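Packing & Storage > Cartons and Void Fill
Topic: Reusing shipped cartons for small acrylic pieces

yusri_chong
Posts: 652
Saturday, 9:40 am

We're setting up a packing corner in the workroom and I want a second opinion before I write the procedure. The items are small clear pieces with printing on the face, so scratching matters more to me than breakage. The cartons are single-wall brown, received from Momano, all opened once. I would like to get one more trip out of each of them.

The room has a white table, a white cart on casters for the carton stock, and a green epoxy floor with a gloss finish. The current filler is whatever arrived in the carton, usually a piece of black foam and in some cases a light-colored wooden board. 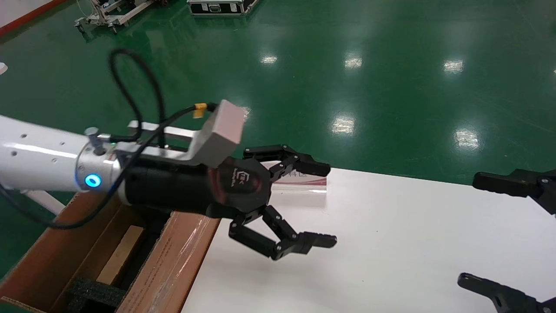

The board is the part I can't decide on. Laid flat it would stiffen the bottom panel, and I have plenty of them. Left on the diagonal it takes up most of the usable volume and gives the contents a hard edge to slide against. The foam is soft enough for a printed face but I don't have enough pieces to line all sides. Each packed carton should come in under 400 grams.

Does anyone keep boards in cartons this size, or should they all go to scrap?

d_mandagi

Remove the board. A loose rigid insert in a single-wall carton will find the corner of whatever you put next to it. If the bottom panel needs stiffening, cut a corrugated pad to the inside dimensions and lay the flutes crosswise to the panel. That weighs less than wood and won't mark a printed surface nearly as badly.

I also wouldn't use foam directly against the print unless you know what the foam is. Some black foams leave a residue on acrylic after a few weeks in a warm truck. Tissue first, then foam.

Lasen_Solange

I disagree on the board. We ship parts with a flat board under the foam and have no complaints, provided the board is cut to fit and taped down on two edges. The problem is movement. A pad of corrugated in a carton that has already been through one delivery is two tired pieces of cardboard stacked up.

Agreed on the tissue.

d_mandagi

Taped on two edges, fine. Yusri's post says nothing about cutting or taping, and I doubt anyone is going to trim wood to save a used carton. At that point buy new ones. Lau sells a plain single-wall in small bundles.

yusri_chong

I don't want to buy cartons until the stock on the cart is gone. Cutting boards is out, we have no saw in that room. So it's pads, with tissue on the face.

Second question. When the table is full I stage things at floor level on a white sheet. The sheet is smooth and matte, and the epoxy around it is slick and shows every ceiling light, so I'd like to keep cartons off it. My concern is the sheet creeping when someone pushes a carton across it.

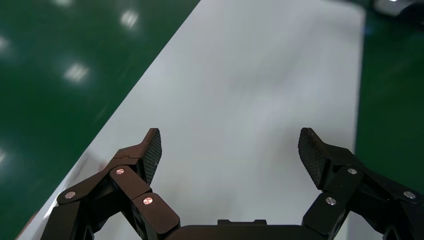 I've thought about double-sided tape at the corners, but I don't know what it does to an epoxy finish when it comes off. The other option is a thin rubber mesh underneath, the type sold for rugs.

amirul_i

Don't use rug mesh on epoxy without testing. I had one discolor a light gray floor in two months. It may not show on dark green, but you would still be cleaning off residue. Low-tack painter's tape along the full edge works if you replace it regularly. We do ours in September and again in spring.

Better still, stop staging on the floor. If the cart has casters with brakes, park it against the table and use that as overflow.

Lasen_Solange

Seconding the cart. Floor staging also means bending for every carton. Check the brakes first, the cheap ones slide on a gloss floor even when locked.

d_mandagi

On the original question, this is how I prepare a used carton. Adjust as needed.

1. Stand it open on the table and press each side panel with a thumb. Any panel that stays dented goes to recycling.

2. Look at the clear wrap or tape left from the first trip. If it's flat, leave it alone. Pulling it takes the top liner of the board with it.

3. Cover or strike out old printed labels, especially barcodes. Scanners read whichever one they hit first.

4. Empty the carton completely, then cut the bottom pad from a flat panel. Scrapped cartons are fine for this if the panel has no crease through it.

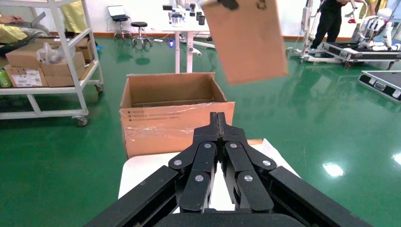

5. Fit the pad. It should need a light push to seat. If it drops in, cut another.

6. Tissue around the piece, foam on the two long sides, crumpled paper in whatever is left.

7. Close the flaps and shake. If anything moves, open it and add paper.

8. One strip of tape along the center seam, top and bottom, overlapping the ends by the width of your hand.

yusri_chong

Thanks, this is close to what I need. For step 4, do you cut with the flutes facing up the long side or the short side? My cartons aren't square.

d_mandagi

Flutes parallel to the short side. The pad bends most easily along the flutes, and that way they cross the long span.

amirul_i

I'd skip step 2 as written. Vomeck film that has been folded over an edge will lift in transit and catch on the conveyor. Trim loose ends with a blade instead of leaving them.

d_mandagi

I said leave it if it's flat. Loose ends get trimmed, yes.

Lasen_Solange

Weigh one with the pad in before you cut a stack of them. 400 grams doesn't leave much once the tape and paper are in.

yusri_chong

Will do. I'll pack one tomorrow morning and post the weight.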